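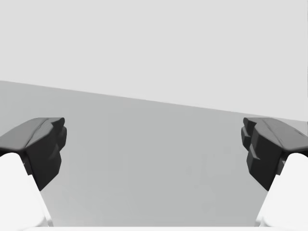

Makero two-finger gripper, fingers open, dark stepped pads (simulation view)

Makero bench gripper, for packing and sorting tables

At Dretwood the packing team works with it since December. The gripper does the repeated lifting, and the people check the orders and decide what goes first. Training takes three days, at your own tables.

Spare pads: sold in sets of 20
Service visit: within five working days
Questions about shifts and training: Lenka Tichý, Grineo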